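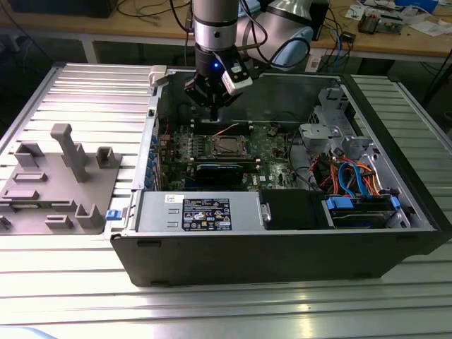
4.2 Loss of infiltration in the paved side streets

The older part of Flinholm has a combined sewer, which takes both the wastewater of the houses and the rain from roofs and streets. During heavy showers the sewer is full before the water from the upper streets arrives, and the surplus goes to the river through the overflow at Toststead. The municipality therefore replaced the asphalt in the side streets with permeable blocks, laid on a bed of fine gravel over a coarser storage layer. In the present section we consider how the infiltration of these surfaces changed with time, and which kind of maintenance had an influence on it.

The measurements were made with a single ring, sealed to the pavement with plumber's putty. Before each test the surface was wetted with one filling of the ring, and this first filling was not used in the calculation. We then recorded the time needed for a fixed volume of water to disappear. Where the water escaped under the seal, the test was stopped and repeated on the neighbouring blocks. In total 1606 valid tests are included. Tests on frozen ground were left out, also when the surface itself was free of ice, and for this reason the December series is shorter than the others.

The infiltration rate was very uneven inside the same street. The highest values were found in the middle of the carriageway and the lowest along the kerb, where the slope brings fine material together with leaves. Parking bays took a position between the two. We had expected the wheel tracks to be worse than the rest of the carriageway, as is sometimes reported for roads with heavy vehicles, but we could not confirm this for Flinholm. The traffic in these streets is light and consists mostly of the cars of residents. It may be different on the road to the depot, which we did not study.

Trees had a stronger effect than traffic. Below the limes in Potgieter Street the joints between the blocks were filled with a dark, sticky layer, and in many places moss was growing on it. In summer this layer dries and cracks, and the water finds its way through the cracks, so that a test made after a dry period gives a more favourable result than one made in wet weather. This is a difficulty for every programme which measures only once per year. We recommend that the weather of the preceding days is always written on the test sheet, even if it seems of no importance at that moment.

Three forms of cleaning were compared. Dry sweeping, which is the usual practice of the town, removed the loose leaves but left the joints as they were, and the change in the infiltration rate was within the scatter of the tests. Vacuum sweeping gave a clear improvement where the joints were still partly open. Where they were already closed by moss, the vacuum alone had little effect, and washing under pressure was needed before it. The washing also takes out a part of the joint gravel. This gravel must be filled up again, otherwise the blocks begin to move and residents complain of the noise. In one street the refilling was done with building sand by mistake, and the surface there became less permeable than before the cleaning.

The effect of the treatment did not last equally long everywhere. In streets without trees it could still be seen at the end of the study. Under the limes it was mostly lost after one autumn. From this we conclude that a single interval for the whole town is not suitable, and that the streets should be divided into groups according to the leaf fall. A similar division is already used at Pestden for the emptying of gullies, and the same list of streets could probably serve both purposes.

A limitation must be mentioned. The ring tests describe the surface only, and they say nothing of the storage layer and the soil below. In the lower streets, near the river, the groundwater stands high in winter, and the storage layer may then be full although the surface is still open. For a shower which falls in such a period, cleaning brings no benefit to the sewer. We have no level readings from inside the storage layer, and the observation wells of the municipality are too far from the streets to replace them.

It should also be noted that the blocks were not all of the same type. The first streets were laid with solid blocks and wide joints, the later ones with porous concrete blocks and narrow joints. The two types are treated together above, as the number of streets with porous blocks was too small for a separate analysis. The separate values are listed in the appendix.

Figure 5. Open desktop computer tower lying on its side, with the gripper of a robotic arm above the motherboard.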